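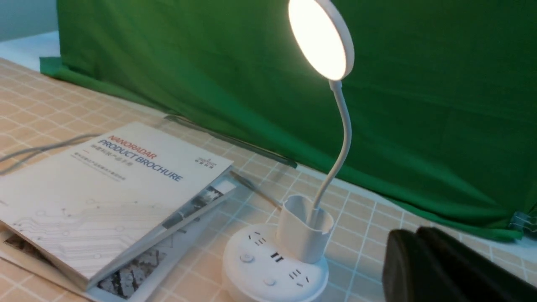
The transcription of the Hetby letters will resume next month as a home-based program, and the Skellow District Archives is now accepting registrations from members who wish to take part. The reading room remains closed to the public, and all work on the collection will be carried out from digital scans and printed copies. Participants who choose printed copies are asked to arrange proper lighting before their first packet arrives. A small lamp with a bendable neck is suitable, and a model like the white one shown, with a cup for pencils built in above the base, takes up little room on a table. Overhead lighting alone is seldom adequate for the fainter hands in the collection.

July 22, 2020
By Fergus Lamont, Collections
5 min read

The Hetby letters came to the Archives in two deposits and comprise 1000 pages of family and business correspondence, most of it written between the settlement at Hetby and the grain offices in Skellow. The catalogue describes the letters by date and correspondent only. Until they are transcribed, a researcher looking for a particular farm, vessel or illness has no choice but to read the series from the beginning. Requests of this kind have increased steadily, and staff have been unable to answer several of them in full.

Work began in the reading room last December with a first group of 33 letters. These were selected for their legibility and have been transcribed, checked and added to the catalogue. The second group is more demanding. It includes the Vanags correspondence, in which the writer moves between English and Latvian, often within a single line, and a number of crossed letters, where the sheet was turned and written over at a right angle to economize on postage. Members with a reading knowledge of Latvian are particularly encouraged to register.

Each participant will receive a packet of 20 pages. There is no fixed deadline for returning a packet, although we would ask to hear from anyone who has held one longer than six weeks. Transcriptions may be typed or written by hand. Those who work on screen will be given access to Usteo, the online system the Archives adopted this spring for its map index, and a short guide to signing in will be sent with the confirmation of registration. 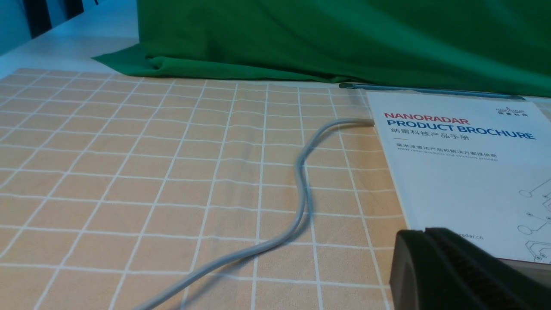 The rules for transcription are unchanged from those used in the reading room. Spelling, capitals and punctuation are to be copied exactly as they appear, including evident errors. Line breaks should be kept. A word that cannot be read is entered as a question mark in square brackets, and a doubtful reading is followed by a question mark in the same manner. Words struck out by the writer are to be included where they remain legible and marked as deleted. Abbreviations should not be expanded — this applies equally to names of months, titles and units of measure.

Every page will be read by two people working independently. Where the two readings differ, the page will be referred to the collections staff, who will consult the original. Participants should not be discouraged if their pages are queried. In the first group, most of the differences concerned place names, and several were settled only by comparison with the township assessment rolls.

Some of the letters deal frankly with bereavement and debt, and a small number use language about neighbouring communities that readers will find offensive. It is to be transcribed as written. Any participant who would prefer a different packet may return the one received and need not provide an explanation.

The Archives had hoped to complete the second group this year. That is no longer expected, and a revised schedule will be issued once the number of participants is known. Places are limited to 100 in the first intake, with priority given to members who attended the reading room sessions. Others will be placed on a waiting list in order of application.

Registration forms may be requested by telephone or by mail from the Skellow office during regular hours. Please indicate whether you require scans or printed copies, and whether you have previous experience with nineteenth-century handwriting. Experience is not required. A practice sheet with an answer key will accompany the first packet, and staff will be available by telephone on weekday mornings to assist with difficult passages.

Search newsletters
Enter keyword
Go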